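Isthorpe Community Meals and Cooking Classes
Progress report to the Fontes Fund, second half of the grant

We are so glad to be writing to you again, and with a good deal more to tell than last time. When the grant began we had one rented kitchen on Zikent Street and a waiting list that made us all a little nervous. Since then we have served 2,151 hot lunches, and the Tuesday class for older neighbors who cook for one has filled every season.

The pantry shelves, which you asked about in March, are finally up. We had hoped to finish them by winter, but the wall behind the sink needed new plaster first, and the plasterer needed a dry week -- which took its time coming. 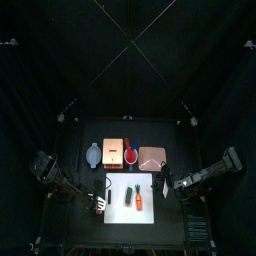 A light blue bowl and a light wooden box at the back of the table.

Spending is close to the plan. Food came in a little under budget, thanks mostly to the Wollard growers, who let us have their end-of-market vegetables for the price of the gas to fetch them. Repairs came in over, as you will have guessed from the plaster. We moved $1,000 from the printing line to cover it, as your office kindly agreed, and the recipe booklet will now be stapled in black and white. Our members say they like it better that way because they can write on it.

The classes have grown in a direction we did not plan. We set out to teach soups and stews, and people came, but what they asked for again and again was help with the small daily things: how to keep half an onion, how to hold a knife when your hands ache, what to do with the other four carrots in the bag. So we rewrote the spring sessions around those questions, and attendance has held up beautifully.
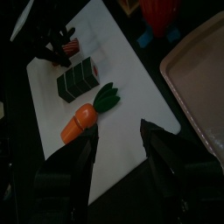 Words and pictures: the Isthorpe kitchen team

Our one real disappointment is the evening class. We tried it at 6:30 and then at 7, and neither suited the working parents we had in mind. Several told us that by that hour they simply want to be home, and we can't blame them! We would like to try a Saturday morning instead, with a corner for the children, and we have put a short note on the cost in the attached budget.
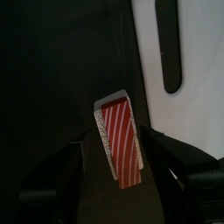 Holiday lunches are the other thing we want to do properly next year. We gave out 100 boxed meals in December, packed by 5 of us in one very long afternoon, and the boxes were plain brown because we ran out of time to do anything nicer. Next time we would like to wrap them in something cheerful, and thin white diagonal stripes on red, candy-cane style, would suit us very well. The paper is a small expense and we think we can find it within the supplies line. What we do need is a second refrigerator, and we will write to you separately about that once we have the two quotes in hand.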